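Workshop Tips: Dropped Parts and Unexpected Stops on Bench-Mounted Arms

Workshop Services, Fadcombe
Revised April 25, 2026

These tips are intended for members who use the bench-mounted arms in the Fadcombe workshop for sorting, placing and light assembly. They replace the sheet issued last July and take account of the fault described below. Members who have already completed the induction are asked to read them again before their next booking.

What went wrong

During a routine sorting job on the Arkton bench, the gripper closed on a small plastic piece, lifted it and lost it partway to the tray. The program did not register the loss. It completed the placing motion with empty fingers, returned for the next piece and met the dropped one lying in its path. The arm stopped on a contact fault. The operator reached in to clear the piece while the program was paused, and the arm resumed when a second member, who could not see the operator's hand, acknowledged the message on the screen.

The operator received a bruised knuckle. The arm was running at its reduced setting at the time. The bench was withdrawn from use the same afternoon and was returned to service after inspection.

Two separate faults were found. The first was mechanical: the finger pads had hardened and glazed along the gripping edge. The second was one of practice, in that a paused program had been treated as a stopped machine.

A pause is not a stop

A paused arm remains powered and will move as soon as the message is cleared. Before any hand passes the edge of the bench, press the red stop button and leave it pressed. The person who pressed the button is the only person who may release it. Where two members share a booking, they should agree at the outset which of them has charge of the screen, and the other should leave it alone.

Do not rely on calling out. The dust extractor by the Reter saw is loud enough to cover a voice at the far end of the shop.

Care of the finger pads

Wipe the pads with a lint-free cloth and a little isopropyl alcohol before each session. Allow them to dry. Methylated spirits should not be used, as the grade kept in the paint cupboard leaves a film.

Press a thumbnail lightly into each pad. A sound pad gives and recovers its shape. If the surface is shiny or will not take a mark, fit a new pair from the drawer marked Lumbantobing, which is the pattern that suits these fingers. Pads are to be changed in pairs. Write the change in the bench book along with the cycle count shown on the screen.

The interval for replacement is now 200 hours of running time or any visible glazing, whichever comes first. The former practice of turning a worn pad end for end is discontinued.

Setting the grip

Small pieces are lost more often through a poor approach than through a weak grip. Set the fingers to close on the widest parallel faces and keep the piece well up between the pads. For hard plastic pieces, begin at 18 newtons and raise the value in steps of 4 until the piece stays put when tugged gently by hand, with the stop button pressed. Rounded pieces may need the grooved pads.

The grip check should be switched on in every program. It compares the finger opening after lifting with the opening expected for the piece, and halts the job if the two do not agree. It had been switched off in the program concerned – apparently to save time during an earlier demonstration – and the setting was carried across when the file was copied. Open the settings page of any copied program and read it through before the first run.

Laying out the bench

Keep loose pieces in one area and the tray or box in another, with a clear lane between them. The arm should not have to pass over waiting pieces on its way to the box. Where this cannot be arranged, raise the travel height to 100 mm above the tallest item on the bench.

Lighting deserves some attention. Small dark pieces lying in the shadow of the arm are easily overlooked, both by the operator and by the overhead sensor, and a bench lamp placed low on the opposite side will generally improve matters. Sweep the surface with a soft brush between jobs. Offcuts and stray fasteners from the previous booking have caused contact faults on more than one occasion.
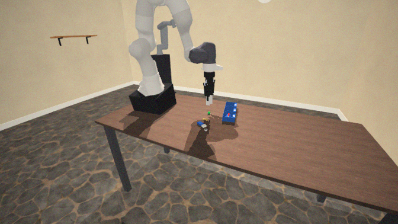
May a dropped piece be left on the bench until the job has finished?
Only when it lies well outside the path of the arm and the operator has run the remaining moves at reduced speed to confirm this. In any other case, stop the arm, remove the piece and restart from the first step of the cycle.

Restarting after a fault

Note the fault code before clearing it. Release the stop button, send the arm to its home position at reduced speed, and stand back from the bench while it travels. Run one full cycle without pieces. If the same code appears again, hang the yellow tag on the controller and report the bench at the front counter. Members should not open the controller cabinet or loosen the mounting bolts.

Any contact between the arm and a person is to be reported the same day, whether or not there is an injury. Forms are kept beside the first aid cabinet.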